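Members' Help Forum > Your Account > Can't change my emergency contact

Lorraine Dunstan
Hello everyone, I hope somebody can put me right. I moved my sister in as my emergency contact after the summer and I've typed her number in three times now, and every time I come back to my profile the old one is sitting there as if I'd never touched it. I do press Save! My address went through first time, so I'm a bit lost.

bucurfan
Hello Lorraine, and welcome. Are you putting the number in with spaces? The box takes 11 digits and nothing else, and if it doesn't like what you've given it, it quietly puts the old one back (a small red message does come up, but right at the top of the page, where you'd never look).

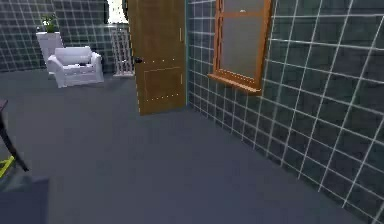 Page last changed: 2026-09-02

Studel
I'd have to disagree with bucurfan there, much as I hate to. I've always typed mine with a space after the code and it has saved perfectly well. My money's on the second Save button. The emergency contact part has its own, underneath the notes box, and the one at the foot of the page only looks after your name, address and photo.

bucurfan
Well, mine has only the one button, Studel, and I've just been in to check. Are you on the old layout?

Studel
I might be, I never did press "Try the new look". I've been a member more than 30 years and I like things where I left them.

Dormont_Jean
You may both be right, you know. On my tablet I get two buttons and on the computer just the one. Lorraine, while you're in there, keep the notes short, it stops you at 100 characters. I'd written a lovely long piece about which neighbour has the key and lost the lot.

Lorraine Dunstan
Thank you all so much, what a kind bunch. I took the spaces out and then scrolled down and found the other button as well, so I pressed that too, and my sister's number is there now, even after logging out and in again. I couldn't tell you which of you cured it!

Studel
It was the button.

bucurfan
It was the spaces, but I'm very glad it's sorted, Lorraine. Do have a go at the photo next, there's a separate thread for that.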